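Home robot open days: what to bring, what to ask, and a few tidying tips I came home with

I went to the Sirko open afternoon in Clovley in March, mostly for the free parking. The leaflet promised "the end of chores." I have been cleaning houses for a long time and have heard that about steam mops, too.

Before you go

Write down the three jobs you hate most and ask about those. Mine were the shower drain, fitted sheets and the bottom of the oven. I got a polite answer on the sheets and a change of subject on the other two.

Ask for the price with everything in it. The figure on the card was $1,965. With the stand, charger and a year of service it came to $3,070. For that money you can have a good cleaner in for a fair number of mornings, and she'll do the baseboards.

Stay for a second run. Anyone can put one plate on one table. Ask them to move the plate and start over.

What was worth hearing

Most of the session was people working with hand-held grippers, which record how a job is done so that a machine can learn it later. Jyoti Grewal, who ran our group, said they wanted 2,000 runs of each chore. I asked how many they had for clearing a table. Nearly 500. So don't cancel your dish gloves yet.

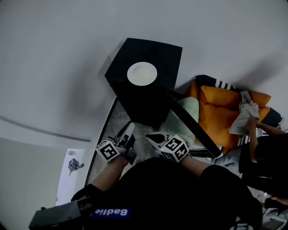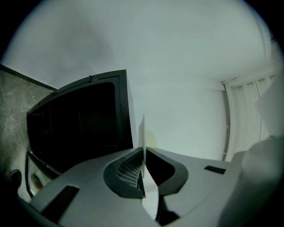
She did pass on one habit I've kept. If you can only pick things up with two fingers, you quit carrying armloads, and you start noticing what has no place to go. Try it on a side table. Take one thing at a time, walk it to where it lives, and if it doesn't live anywhere, put it in a box by the door. My box was full before I got to the magazines.

Some others from the same afternoon:

Lift a plate by the rim with your thumb on top. Reaching under it is how you tip the crumbs on the rug.

Sofa cushions come off before you vacuum, all of them. Going around them just saves the dirt for next week.

Dust high shelves first and floors last. The Sirko people had this on a poster as if they'd discovered it.

Would I buy one? Ask me when it can do the shower drain. They took my email address and I've had four newsletters so far.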